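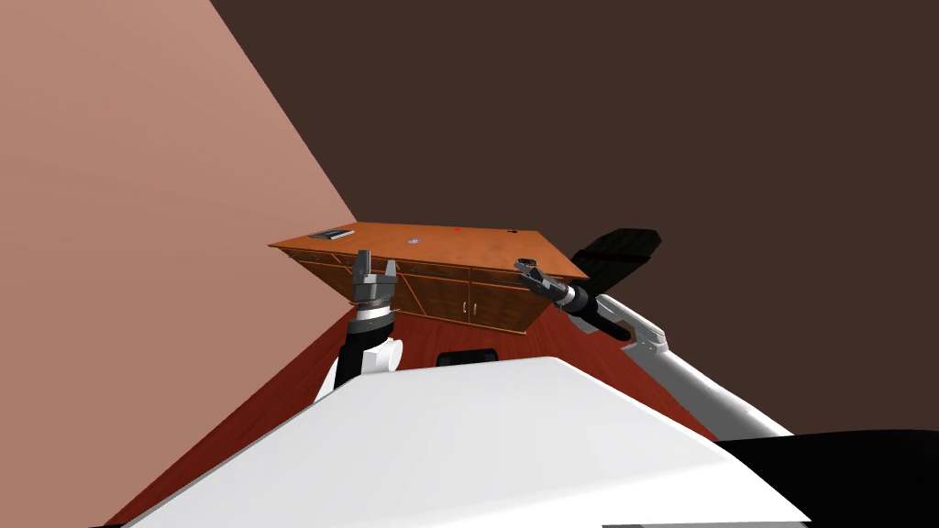
Simulated interior with a wooden desk, cabinet front below the top.

Seasonal Gift Retailing
Lecture 6: Fresh Evergreen Goods Sold by Mail

Instructor: Kianoush Tehrani

Scope of the lecture

Fresh wreaths, garlands and centerpieces differ from most gift merchandise in that they begin to decline once the branches are cut. The seller must therefore plan backward from the delivery date. Lecture 5 covered ordering and stock for non-perishable gifts, and students should have those notes at hand.

Terms used

Cut date: the day on which the branches are taken from the tree.
Make date: the day on which the piece is assembled.
Ship window: the range of days within which an order may leave the building.
Gift order: an order in which the buyer and the recipient have different addresses.

Choice of greens

Fir holds its needles well indoors and is the usual base for a mailed wreath. Cedar drapes nicely but dries at the tips in a heated room. Spruce is less costly; its needles drop early and it should be sold for outdoor use only. Mixed pieces should be described according to the shortest-lived green they contain.

The Zuvdale case

Zuvdale sells a single wreath in two sizes. In the season under study it took 76 gift orders from one corporate buyer, Harkitex, all with the same requested arrival day. The recipients lived in several climate zones. Zuvdale shipped every box on the same morning, and 15 arrived after the requested day. Students should read the order sheet in the course packet and mark which boxes ought to have left first.

Compare Gikmont, which divides its orders by distance and ships the farthest group first. Its make dates are staggered to match. The added cost is mainly labor, as the workroom must stay staffed for a longer part of November.

Packing

The box should hold the wreath flat without pressing the bow. Bows are tied on last and supported with tissue. Berries, cones and other accents must be wired, not glued, when the parcel may pass through freezing temperatures. A care card goes on top of the greens, where the recipient will find it upon opening the box.

The gift card

The sender's message is printed exactly as received, including unusual spellings. Prices do not appear on any paper inside a gift order. A missing sender name should be queried before the box is sealed.

Assignment

Draft a ship schedule for 40 gift orders using the Rathore zone table. State the cut date and make date for each group. Written work is due 3rd December and may be left in the course mailbox.

Reading for next session: course packet, section on returns and replacements.

Contact the department office | Copyright, all rights reserved | Back to top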